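Home | Kitchen | Pantry | Cleaning | Garage | Contact

Storing Vegetables in Slatted Crates
March | By the Isinstead Home Desk
117 shares | 7 comments

Potatoes keep best in the dark, with air moving on all sides. A slatted wooden crate handles the air part. Pick a spot out of direct sun, and if the room is bright, lay a piece of burlap over the top.

Leave the dirt on until you're ready to cook. Brush off big clumps with a dry hand and skip the hose.

Give each vegetable its own crate. Onions in particular should go on a different shelf from the potatoes, as potatoes sprout sooner next to them. Long green vegetables bruise easily, so lay them flat in one layer. 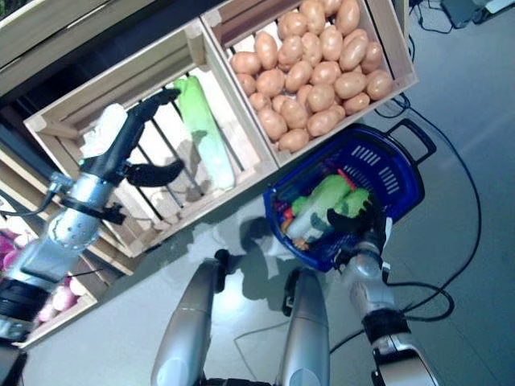
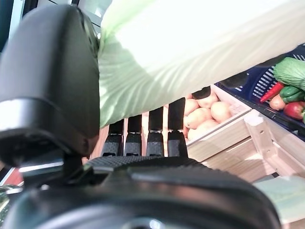 Can I line the crates with newspaper?

One sheet is fine for small items that fall through the gaps. Don't use more than that or the air can't get in from underneath. Change the sheet when it feels damp.

Go through every crate once a week. Take out anything soft, sprouted or green and wipe the slats under it with a dry cloth. If a slat smells musty, empty the crate, scrub it with warm water and a little vinegar, and let it dry outdoors before refilling.

We use the Mogensen stacking crates, which hold roughly 132 medium potatoes if you fill them to the top. Half full is easier to check. The Wanus ones are shallower and better for squash. Sand any rough edges before the first use and keep heavy crates on the lower shelves.

Share this tip | Print | 7 comments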